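Home | Reviews | Naval | Land | Budgets | Archive

Print this page | E-mail this page

Review: The Trundcombe Defense Spending Atlas

By Rizal Ngui
May 7, 2026

The Trundcombe Defense Spending Atlas is a large-format reference book with maps and tables on what countries spend on their armed forces. It runs to 214 pages and costs less than most books of its kind. I bought my copy in January and have used it most weeks while writing for this site.

The book is split into 8 regional chapters. Each opens with a map, followed by a table of budgets, a table of active and reserve personnel, and a few pages of commentary edited by Sibel Duman. The commentary is short and sticks to the numbers. It does not try to rank anyone's army against anyone else's. Readers who want a list of the strongest militaries will have to look somewhere else.

What I use most is the section on how budgets are put together. Two countries can report the same total and mean very different things by it. One counts pensions and border police, the other leaves them out. The atlas marks this with small letter codes beside each figure, and the key is printed at the foot of every table. I had been keeping my own notes on this for years and have now stopped.
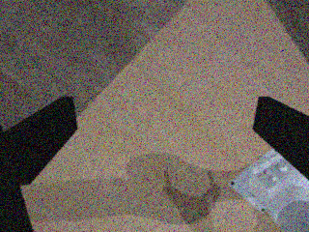 The maps are less successful. Spending per person is shown by shading, and the steps between shades are too close together. I had trouble telling the second band from the third, and several small island states can't be read at all. The naval base maps are better, since they use symbols. The fold-out at the back covers shipping lanes and choke points and is the best map in the book, though the paper is thin along the creases and I expect mine to tear.

There are some gaps. Procurement gets only a few pages, and maintenance costs are hardly mentioned, even though they decide how many ships and aircraft a country can put to use. Paramilitary forces are handled unevenly. They have their own table in the Asian chapters and are dropped into footnotes for Africa. Kartini Harahap's essay on conscription is good and should have been longer.

The index has more than 1200 entries and I found 3 wrong page numbers, all under coast guards. The publisher has a correction sheet that fixes two of them.

I compared it with the older Brendon handbook, which many readers will already own. Brendon has more on equipment and lists unit names and garrisons. Trundcombe is easier to search and far clearer about where its figures come from. If you mainly follow hardware, keep the Brendon. If you write or teach about budgets, the atlas is worth the money.

A new edition is planned, with Qistina Yusof taking over the maps.

Rating: 8 out of 10

Contact us | Copyright Skindari Reviews | Back to top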